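Grip Trials on a Hand-Held Gripper: Project Report

Valeriano Bravo, Eltbridge
23 February 2023

3. What we compared

The proposal we wrote in August promised "a complete study of grasping household objects." We studied one shape. It is a channel with a flat floor and two thin walls, and it was chosen after a long discussion in which everyone else's object was worse.

Two sets of finger settings were tried on the same hand-held gripper. The Jekico setting closes slowly and stops early. The Wirel setting closes fast and has opinions. Both names come from the folders the settings were saved in, and it was too late to change them by the time we noticed how silly they sounded in a report.

We logged 337 grips, split between the two settings. A grip counted as good if the channel did not twist when the wrist was turned. Good grips were marked by the person who was not holding the gripper, after an early session in which the person holding it scored a suspicious run of successes.

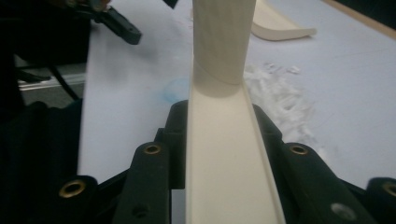
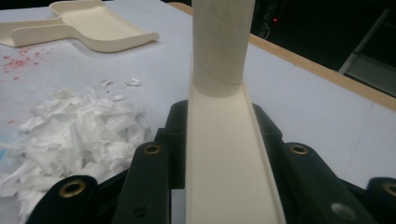 Figures 4 and 5. The channel held between the two fingers by its side walls, seen from the gripper camera. The tube lies in line with the channel at its far end.

4. Results

Jekico lost the channel on 7 grips. Wirel lost it on 82, and a good share of those came from closing before the fingers were level with the walls. I had predicted the opposite in the proposal, in bold.

The camera gave us less trouble than the fingers did. Its view takes in both walls when the grip is square, so a crooked approach is easy to spot. Pale parts over a white table are harder. Our edge finder, a script called Haque, kept 1154 images and rejected the rest, including several that looked perfectly fine to me and to my lab partner, who agrees with me on very little.

5. Things to fix

The closing speed should be set separately from the stopping force. We changed both together and can't say which one did the damage. The next group should also try a darker table cover before touching the script, and rename the folders.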